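Apuntes del módulo: Almacenaje de piezas pequeñas en bandejas y cajones metálicos
Curso de organización del taller, unidad 4
Preparado por Lajos Kovács. Revisión del español: Reshma Du Plessis

Estos apuntes acompañan la clase de enero y completan lo que vimos en la pizarra. Pido disculpas a los alumnos si alguna expresión no suena natural; los términos técnicos están comprobados con el glosario de la escuela. Conviene leer los apartados 1 a 3 antes de la práctica, y el resto se puede leer después.

1. De qué hablamos cuando decimos cajón

En esta unidad llamamos cajón a todo recipiente abierto por arriba, de paredes rígidas, en el cual se dejan piezas sueltas entre dos operaciones. La bandeja es más baja y se puede mover con piezas dentro. El cajón normalmente se queda en su lugar y son las piezas las que entran y salen.

Para el ejercicio usamos cajones de chapa. La chapa resiste bien los golpes de las piezas y se limpia con facilidad. También tiene dos defectos: hace mucho ruido, y con el tiempo su fondo se raya. En el almacén de Vass, donde trabajé antes de dar clases, forraban los cajones con goma para evitar las dos cosas. Después de pocos meses la goma se levantaba en las esquinas y debajo se juntaba polvo, así que la quitaron.

2. Las partes del cajón

Fondo. Es la superficie útil. Su medida nominal en nuestra práctica es de 700 mm en el lado largo. Cuando medimos el fondo, medimos por dentro y al pie de las paredes, nunca por el borde superior.

Paredes. Pueden ser verticales o inclinadas hacia fuera. La pared inclinada ayuda a que la pieza resbale hacia el fondo y no se quede apoyada de pie. A cambio, el cajón ocupa más sitio arriba que abajo, y esto se olvida muchas veces al dibujar la planta del puesto.

Esquinas. Son el lugar más difícil para sacar una pieza, porque hay dos paredes que estorban a la vez. Una pieza corta en una esquina cuesta más que una pieza larga en el centro.

Agujeros. Algunos fondos llevan agujeros redondos. Según el fabricante sirven para fijar el cajón o para el desagüe. Antes de guardar tornillos o arandelas hay que mirar su diámetro.

3. Cómo quedan las piezas cuando se dejan caer

Una pieza alargada casi siempre termina acostada sobre una de sus caras largas. Su orientación, en cambio, no se puede prever con exactitud. En la práctica distinguimos cuatro situaciones, y pido que utilicen estos nombres en el informe:

a) Pieza libre: no toca a ninguna otra ni a la pared.
b) Pieza arrimada: una de sus caras largas está contra la pared o muy cerca de ella.
c) Pareja cerrada: dos piezas casi paralelas que se tocan por el lado.
d) Pareja en cuña: dos piezas que se juntan por un extremo y se separan por el otro.

La pareja en cuña parece más complicada que la pareja cerrada, pero suele ser más fácil de deshacer. Se empieza por el extremo abierto, donde caben los dedos. En la pareja cerrada primero se desplaza una de las piezas hacia el espacio libre, y solo entonces se levanta.

La alumna Kaede Hoshino preguntó en clase si dos piezas de distinta longitud también pueden formar pareja cerrada. Sí, pueden. La longitud no importa para el nombre, importa solamente que se toquen de lado y que la dirección sea parecida.

4. Color y longitud

Para las prácticas pintamos los bloques según su tamaño. Los largos y los cortos tienen colores diferentes, y así el alumno puede hacer el recuento con la vista y sin meter la mano. Es una costumbre que tomé del catálogo de Dakeo, aunque ellos pintan solamente la testa.

Dos consejos sobre el color:

El color debe contrastar con el metal gris. Los tonos mate cansan menos la vista que los brillantes.

No se debe usar el mismo color para dos longitudes, tampoco cuando "solo es para hoy". El grupo de Benedek Bozsik lo hizo el curso pasado y tuvo que medir todos los bloques otra vez.

5. Reparto dentro del cajón

Un cajón bien usado deja ver parte de su fondo. Si las piezas tapan todo, ya no es posible saber cuántas hay en la capa de abajo. Para nuestros bloques, el límite es de hasta 30 por cajón. Para la primera práctica ponemos seis, tres de cada longitud, y observamos las posiciones antes de tocar nada.

Los tres largos son de color marrón rojizo y los tres cortos, verde oscuro. Dos de los largos forman cuña a la izquierda, hacia la pared del fondo; el tercero, cerca de la pared delantera, forma pareja cerrada con un corto. Los otros dos cortos están arrimados a la pared del fondo. 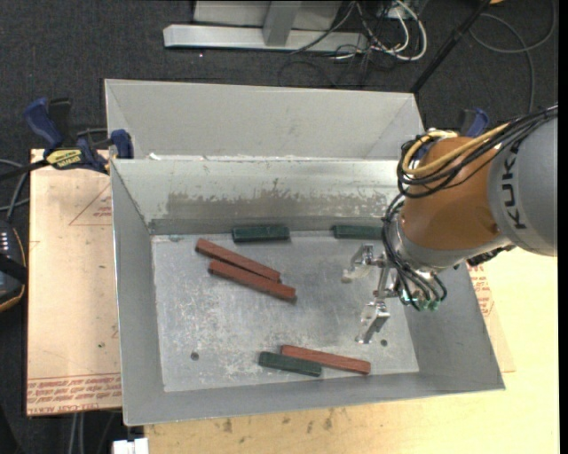 6. Limpieza y estado de la chapa

Las rayas claras en el fondo son desgaste normal y no obligan a cambiar el cajón. Una rebaba que se nota al pasar el guante, sí. Las manchas se tratan con un paño y jabón neutro; no se usa lana de acero, que deja rayas nuevas.

Cuando hay dos cajones seguidos, la línea de unión se limpia con pincel. Allí se acumulan partículas pequeñas que el paño no alcanza. Esta tarea se hace al final de cada turno y dura 5 minutos.

7. Para entregar

Un croquis del cajón visto desde arriba, con las seis piezas y el nombre de cada situación (apartado 3).

Un texto de 200 palabras con el orden en que usted sacaría las piezas y el motivo.

Los croquis se entregan en papel a Ákos Bárány, en la sala de dibujo, antes de las 14 h. Se puede usar la plantilla Skerard o una hoja cuadriculada normal.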